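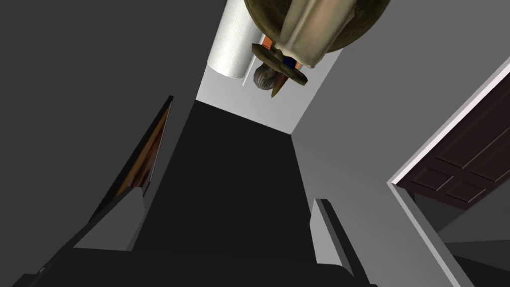

Does the Mirani winder work with a full-size skein?

It handles anything up to 3 ounces in one go. Bigger skeins are fine too, you just stop halfway and start a second ball.

Mirani Yarn Ball Winder by Fomovberg
In stock, ships from my shop

I've been winding yarn by hand over the back of a chair for most of my knitting life, and I was pretty stubborn about it. Then I had a sweater's worth of fingering weight to get through (2,460 yards of it, in skeins that had clearly been tied by someone in a hurry) and I caved and ordered a Mirani. I liked it so much that I started selling them!

The Mirani is hand-cranked and clamps to the edge of a table. It makes a flat-bottomed cake that pulls from the center, so your yarn sits still while you knit and doesn't go rolling under the couch. The crank turns smoothly and it's quiet enough that I wind while I'm watching TV. The gears are covered, too – my last winder had them out in the open and it ate a very nice piece of mohair that I still think about.

What you get:
Winder with crank handle attached
Table clamp
2 yarn guides, one regular and one wide for bulky yarn
Cotton storage bag

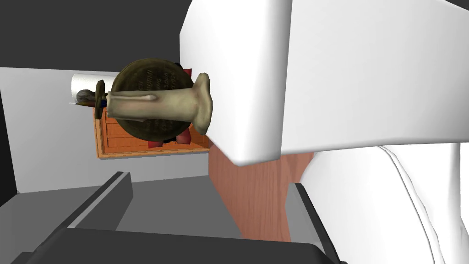 Page last changed in June: added the wide yarn guide and the new return period.

Setting it up takes a couple of minutes. Tighten the clamp firmly, then give the winder a good wiggle before you put any yarn on it. If it moves, tighten it again. Thread the end of your yarn through the guide, tuck it into the slot on top of the cone, and crank slowly for the first dozen turns. After that you can speed up, but please don't race it. Fast winding stretches the yarn, and wool that was wound tight and left in a cake for months will knit up differently than you expect.

If a cake comes out too firm, I just wind it a second time from the outside, and that loosens it up nicely. Sock yarn with nylon in it is pretty forgiving. Single-ply wool isn't, so go easy.

You'll want a swift to hold the skein. I use the Tidik, the umbrella kind, which folds down small and opens wide enough for every skein I've tried on it. The Wuvo tabletop swift is cheaper and perfectly good for smaller skeins, though you have to move the pegs by hand and I do get impatient with that. Either one works with the Mirani. Put the swift a few feet away from the winder so the yarn has room to travel.

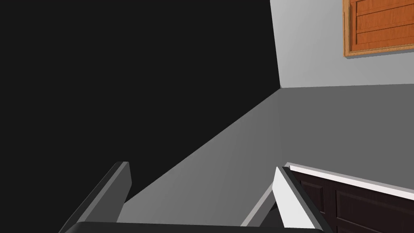
Colors are the thing I get the most email about. The Mirani comes in cream, moss and a medium gray, and the gray is the one people worry won't match the picture in their head. Light does a lot of that. Look at the big flat gray surface up there, lighter in one part and darker toward the upper right, and try deciding which shade you'd call it! So if you're fussy about gray (I am), check yours by a window in the daytime before you throw out the box.

Returns are easy. You have 90 days to send it back, even if you've used it, as long as the clamp and both guides are in the bag. Shipping back is on you unless it got here damaged, in which case email me and I'll send a label.

Spare clamps and guides are on the parts page.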